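About Jilgate

Home
Classes
Kitchen hire
About us
Contact

Jilgate is a small cookery school on the north side of town, in the old Histermont dairy building. We teach evening and weekend classes to adults, run a daytime program for school leavers, and hire out the back kitchen to food businesses that need a licensed space by the hour.

The school was started by Lionel Horrocks and Neville Penrose, who had worked together in hotel kitchens and were both tired of late shifts. Their first classes were held in a rented hall with two portable cooktops and whatever Neville could fit in the back of his ute. The first course was bread and the second was also bread, as it was the only one that had filled. Butchery, preserving and pastry were added once we had the dairy building and could leave equipment set up overnight.

We moved in one December. The lease came with a working coolroom, a cracked slab and a loading dock that we still use for deliveries. The slab was repoured before we opened and the coolroom was relined the following winter. The front room, where the dairy used to sell cream to the public, is now the demonstration kitchen and seats 36.

What we teach

Our regular courses are bread, pastry, preserving, sausage making, knife skills and everyday cooking. Most run for five weeks, one night a week, from 6.30 pm to 9 pm. Weekend workshops are shorter and cover a single subject. We keep practical classes to 12 people so that everyone has a bench and an oven shelf.
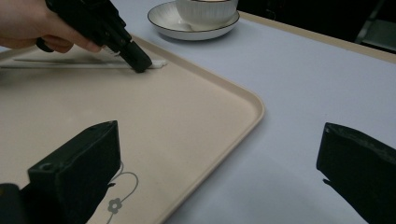
The daytime program is separate. It takes young people who have finished school and want to find out what kitchen work is like before they sign up for an apprenticeship. They start at 7 am, cook lunch for the building, and learn ordering, stock rotation and cleaning as well as cooking. Places are free to local residents. The program is paid for out of kitchen hire, with help from Ritier, the flour merchant down the road, who have supplied us at cost from the beginning.

By the end of last year 1,402 people had completed a course with us. Over half had done more than one.

Who we are

Lionel Horrocks runs the school and teaches butchery and sausage making. He did his apprenticeship in a country butcher's shop and still prefers to be paid in lamb.

Neville Penrose teaches bread. He retired from full-time work two years ago and now takes the autumn and winter courses only.

Darcy Mahuika is our pastry teacher and coordinates the daytime program. If you are asking about a place for a son or daughter, Darcy is the person to speak to, though we would rather hear from them directly.

Colin Wainwright looks after bookings, kitchen hire and the accounts.

Getting here

Enter from the lane, not the main road. There is parking for four cars beside the loading dock and plenty on the street after 6 pm. The building is on one level and the accessible toilet is next to the coolroom. Please wear closed shoes to all practical classes. Aprons are provided — knives too, but you are welcome to bring your own.

The office is open from 9 am to 3 pm during term. Outside those hours leave a message and Colin will ring you back.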